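Ticket 114: Gripper comparison, wide fingers vs. slim fingers, door and knob tasks in simulation
Status: Open
Opened by: Grażyna Domański
Opened: June 28, 2020
Component: Lola sim / end effectors / cameras
Priority: Normal

Summary

We are comparing two gripper models before we pick one for the door tasks. The Grimico model has wide flat fingers. The Zarei model is the one we have used up to now. With the Grimico model loaded, the arm reaches the target pose and closes, but the contact report shows one finger only, and the wrist rotation then stops early. With the Zarei model the same script runs to the end. I need to know if this is the gripper, the controller or the camera pose before I order anything.

Setup

Lola build from the shared drive, default apartment, tiled room variant.
Controller: Castton position controller, stock gains.
Cameras: one head camera, one camera on each wrist.
Control rate: 20 Hz.
Episode limit: 300 steps.
Grip force limit: left at default for both models.

Expected

Both fingers report contact after close. Wrist turns to the commanded angle. Episode ends with success or timeout.

What happens

Grimico: close command accepted, contact on left finger only. Wrist turns a few degrees and holds. No error in the console. Episode runs to the step limit and is logged as timeout.

Zarei: contact on both fingers, wrist turns, episode ends normally.

Steps to reproduce

1. Load the tiled room variant and reset the robot to the home pose.
2. Select the gripper model in the end effector file. Restart the sim. Reloading without a restart keeps the old collision mesh.
3. Turn on all camera views and check that each one is live before you send any motion.
4. Run the approach script with the door as the target.
5. Stop the script at the approach, at the door and at the grasp, and save the view you are using. Views from my session, wrist and head mixed: 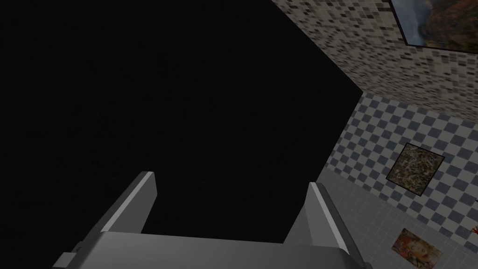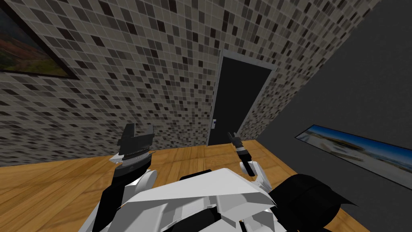
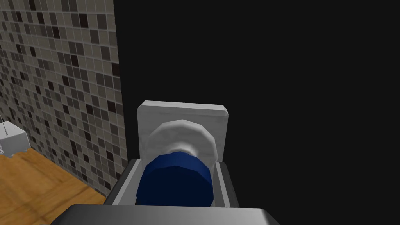 6. Send the close command and wait for the contact report.
7. Send the wrist rotation. Watch the commanded and measured angles in the plot window.
8. Save the log before you reset. Reset clears the contact history.

Checked so far

Restarted the sim and the machine. No change.

Raised the grip force limit in the Grimico file. The finger that reports contact shows a higher value. The other one still shows zero.

Swapped the left and right finger entries in the config. The zero moved to the other side in the report. This makes me think it is a naming problem in the sensor list and the physics may be fine.

Lowered the rotation speed. Wrist still stops at the same angle, so I don't think it is slipping.

Moved the wrist camera back along the palm. More of the fingers is in view. No effect on the contact report, as expected, but it is easier to judge if the grasp is centered. I would keep this change for either gripper.

Ran the approach with the camera lights raised. The wrist view is easier to read when the arm is pointed at a dark surface. Left it on.

Comment 1, sim support

Can you attach the sensor list for the Grimico model? In the last release the finger pads got their own bodies. If your file still points to the finger link and not the pad, you get no contact on that side. It should be a one-line fix per finger.

Also check the controller. Castton stops a joint if it sees a load on one finger and none on the other for more than 7 control steps. It treats that as a collision. It does not print anything unless verbose logging is on.

Comment 2, Grażyna Domański

Attached. You are right about the right finger, it points to the link. The left one points to the pad. I don't know how they ended up different. I must have edited one of them by hand in early June and forgotten the other.

Verbose logging on. The stop message is there, same step every time.

Comment 3, Grażyna Domański

Fixed the entry and restarted. Contact is now reported on both fingers and the wrist turns to the commanded angle. So the timeout was the config and the controller together.

Notes on the comparison itself, now that both models run:

Grimico is easier to center on a round part. It needs more clearance on the sides, and the palm takes up a lot of the wrist view.

Zarei gets closer to the door frame. I had to correct the wrist angle more often before closing.

I have no opinion on the Castton gains yet. They were tuned for the Zarei model and I have not touched them.

Still open

Print the one-finger stop message at normal log level. I lost most of a day to this.

Add a check at startup that both fingers point to the same kind of body.

Repeat both grippers on the lever handle with the same start pose. My runs used different start poses and should not be compared on time.

Decide on the wrist camera offset and put it in the shared config.

Leaving the ticket open until the startup check is in.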